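Speaker notes: Keeping a small-town newsletter going
Urszula Kaczmarczyk, Levlow Local History Society
15 August 2026

Open with thanks to Aleksandra Kalinowski for the invitation and the loan of the bound volumes. Mention that handouts are by the door.

The Levlow newsletter started as a single folded sheet. It carried notices of meetings, a list of books for sale and one long letter about the mill at Rament. The first editor typed it herself and walked the copies to the post office.

Slide 2. Read the mill letter, first paragraph only. Pause after the line on the flood. People who grew up near Rament may want to say something, so let them.

Paper was the main expense for years. Postage overtook it when members began to move away. The society then went from monthly to quarterly, and several readers wrote in to complain. Their letters are in the second box and are worth a look at the break. 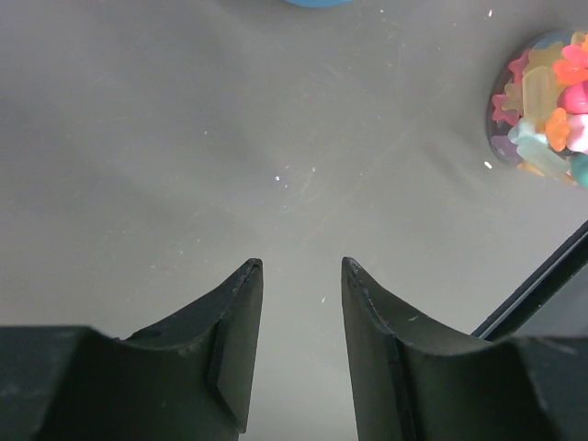
Gummy candies in a clear round container

By Vol. 4, No. 3 the newsletter had a new printer, Chevalier, and a wider page. Columns went from two to three. The type got smaller and older members asked for it to be changed back. It was, in the June issue.

Slide 5. The index. Aleksandra built it on cards and it runs to 759 entries. Explain how place names are filed: old spelling first, with a pointer to the new one. Use Flellaneo as the case, which appears under both spellings and once under the name of the farm.

Skip slide 6 if short of time.

Scanning. The first pass covered 352 pages. Staples have to come out before the sheets go on the glass. Fold lines hide words, and those pages need checking by eye against the original.

Last slide. Ask for missing issues. We will copy them and mail them back. Give the address twice, then take questions.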